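# Indexing Biographical Notices in Regional Trade Directories

Project report, Information Studies capstone
Leonora Salazar

## 1. Background

Trade directories published in the Durnton area between the wars and up to the early 1980s carry short biographical notices of engineers, draftsmen and plant managers. The notices were usually supplied by the subjects themselves and edited to a house length. They are a useful source for the history of technical work in the region, but they are hard to search. The printed indexes list surnames only, and women who changed their names on marriage are often entered twice.

The project set out to build a structured index of the notices in one directory series, the Stovden Register, and to measure how far the notices agree with company records where both exist. Earlier work on the series covered the advertising pages and is not used in this report.

## 2. Source material

The Watbridge library holds 13 volumes of the Register. Two have damaged bindings and were read from existing microfilm. The remaining volumes were read from the originals in the local studies room.

A notice was included if it met all of the following conditions:

- it names a single living person at the time of printing
- it gives at least one employer
- it runs to more than two printed lines

Under these rules 776 notices were included. Obituaries were left out, as were group notices for partnerships. Notices repeated without change from one volume to the next were entered once, with the later volume numbers added to the same record.

## 3. Method

### 3.1 Record structure

Each record has a surname field, a given name field, an alternate name field, place of birth, employer, job title, awards, society memberships and a free text field for anything else. Dates were stored as printed. Where a notice gave only an age, the birth year was calculated from the volume year and flagged as derived.

Job titles were kept in the original wording. A second field holds a normalized title taken from a short controlled list, so that "chief of drawing office" and "head draftsman" can be retrieved together. The list was drafted from the first volume and extended as new titles appeared. Titles already entered were then checked against the extended list.

### 3.2 Matching people across volumes

Matching was done in two passes. The first pass compared surname, first initial and birth year. The second compared place of birth and employer for records that had failed the first. A pair was accepted in the second pass only if both fields matched exactly after spelling was normalized. All accepted pairs were read again by hand.

### 3.3 Comparison with company records

The Rind works in Durnton deposited its staff cards with the library when the drawing office closed. Of the indexed people, 190 gave Rind as an employer, and a staff card was found for 159 of them. Start date, end date and final job title were compared field by field.

Differences of one year or less in a date were recorded as agreement. The cards were filled in at the end of the pay year, and a person hired in January would be carded under the year before.

## 4. Results

Start dates agreed in most cases. End dates agreed less often, and the error ran in one direction: the notice tended to extend the period of employment past the date on the card. Several of these people moved to consulting work for the same firm, and the notice does not separate the two.

Job titles showed the largest differences. The notices favor the highest title held, even when it was held for a short time. The cards record the title at the date of leaving. Neither can be treated as a full career record.

Awards could be checked only for internal company prizes. The cards have no fixed place for these, and entries appear in the margin in different hands. A missing entry on a card was therefore not counted as a disagreement.

The alternate name field was filled for a small share of the records. It still accounted for most of the duplicate entries found in the printed index.
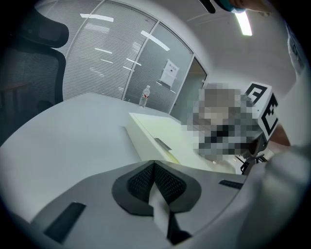

*Figure 1. Grey hand-held gripper with black mesh pad and white finger piece; white sleeve at right.*

## 5. Limits

The notices were written or approved by their subjects, and people who declined to supply one do not appear. The sample cannot be used to estimate the size of the technical workforce. The comparison in 4 covers one employer, and other firms may have kept cards in a different way.

Entry was done by one person. A check of entered records was carried out by a classmate on a Friday afternoon and took around 13 records from each decade, too few to give a reliable error rate by field.

## 6. Further work

The controlled title list should be reviewed by someone with knowledge of drawing office practice. Three terms in it ("checker", "section leader" and "estimator") were used differently by different firms and may need to be split. The staff cards for people not in the Register remain unindexed.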